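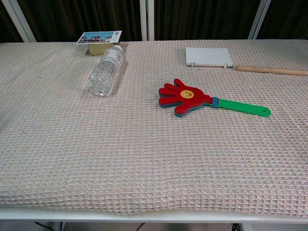
Progress report: Household Textile Wear Study, second period

Prepared by Estrella Chávez for the Mayrhofer program office

1. Work completed

The wear survey in Nurton closed in March. Of the 397 questionnaires sent to households, 392 came back complete. The other five had missing wash counts and were left out of the analysis. Data entry is finished, and Arash Esfahani has checked the coding of fiber type against the care labels that respondents copied out.

Laboratory work covered three weave groups: plain, twill and waffle. Each group went through 20 wash cycles at the Clarow laboratory under the settings agreed in the first period. Shrinkage was measured along warp and weft after every cycle. Waffle cloth lost the most length in the first wash and changed little after that – the plain weave shrank more slowly but kept shrinking up to the last cycle.

2. Deviations from plan

Abrasion testing started late. The test head at Clarow was out for calibration, and Valentin Stöckli moved the absorbency series forward to fill the gap. Absorbency is now complete for plain and twill. The waffle series has to be repeated: the first set of samples was conditioned at the wrong humidity, and those readings have been withdrawn.

3. Budget

Spending on materials is within the approved line. Laboratory hours are over the figure for this period, due to the repeat series. We ask to move the unspent travel money from the Rakadau site visit, which was held by phone, to laboratory hours. No increase in the total is requested.

4. Next period

Abrasion results for all weave groups
Repeat of the waffle absorbency series
Draft care guidance for households, to be reviewed by Mechthild Schwaiger

The raw shrinkage tables are available on request. Questions on the budget transfer should go to Mathias Rüegg.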